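Two Hands, Two Trays: Teaching Robots to Sort by Practice

At the Grernholm laboratory, a research group is asking how much a two-armed robot can learn from a modest set of human demonstrations.

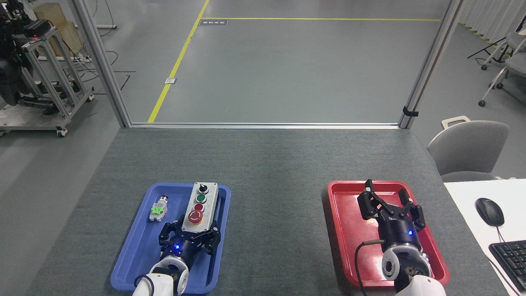
A Method Built on Correction

The project, known as Geddes, began in February under the direction of Ifeanyi Garba. Its aim is to train a robot to move electrical parts between a blue tray and a red tray, using both of its arms. Pushbutton control boxes are among the harder items. They are long and rigid, and their knobs and buttons stand up from the surface where a gripper would most easily close.

Many groups begin by recording as many demonstrations as they can afford. The Geddes team recorded 50. The robot then attempted the task by itself, and an operator took over only when a grasp was going wrong. Each correction was added to the training data – the successful attempts were left out.

"We wanted the machine to learn from the moments it found difficult," Garba said. "Those are a small part of any recording, and they tend to get lost."

What the Trials Showed

Over 1,000 trials, the corrected system needed help 57 times. Most of these cases involved small connectors resting close to the rim of a tray, where the fingers had little room to open.

Kaltarent, an equipment maker that supports the work, has asked for a second study with deeper trays. Garba's group also plans to test whether the 2 arms can share a single correction, so that a lesson given to the left hand need not be repeated for the right. Results will be presented at the Otudside workshop.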